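The standing desk, four months on

October 3, 2025

I was told the desk would change my life. Hiếu Cao, who sits across from me on office days, told me this with the look of somebody who has just given up sugar. He'd had his for a year. His back was better, his mood was better, he slept through the night. I asked whether he'd changed anything else that year and he said well, he'd started swimming. Right.

I bought one anyway. It cost almost $700 with delivery, from a firm called Welodano that seems to have one product and a great many opinions about it. Their site says sitting drains your "natural centre of energy". I have read that line several times and still couldn't tell you what it means, or how you'd measure it before and after.

The first fortnight was good. I'll give it that. But the first fortnight of anything is good. I once had a good fortnight with a pedal thing that went under the old desk, and it's been in the garage since we moved to Jarnton. A new object makes you pay attention to yourself, and you sit up straighter for a bit, and then you put the credit on the object.

By week five I was standing for the first call of the morning and sitting for everything after. By week eight I was standing to look for my keys.

What bothers me is how the numbers get used. The desk has an app (of course it does) called Pustness, and it told me I had burned an extra 622 calories in my first month. It put a little flame beside the number. A month! That's a decent lunch and a biscuit. It would also like me to know that I have stood for 2072 minutes in total, which sounds like a lot until you divide it up, and even then it only knows the desk was up. It has no idea whether I was there. I left it raised one night and got a badge.

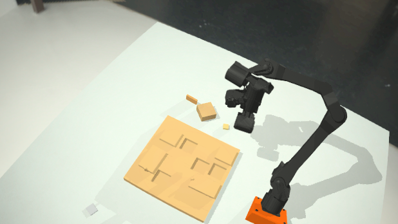

I did ask someone who should know. Cường Giáp is a physio and plays in my brother's soccer team, so he gets asked this sort of thing while trying to eat a sausage. His view was that standing still all day isn't much of an improvement on sitting still all day, and the people he sees with sore backs mostly need to get up and walk somewhere. He thought a kitchen timer would do it. I said I'd spent the money already. He said plenty of his clients had too, and went back for more onions.

So I've been trying the timer. I walk to the end of the street and back, past Lục, the noodle place, which is a hazard in its own right. Is my back better? A bit, maybe. The weather's also been nicer and I've stopped carrying my laptop home every night – I can't tell you which of those did it, and I'd be wary of anyone who said they could.

I don't hate the desk. It goes up and down quietly and it's a good height for wrapping presents. If you've got one and you love it, keep loving it. I'd only ask what else changed the week you bought it.

Pustness wants me to renew in November. The answer's no, but I'll have to find where they've hidden the cancel button first.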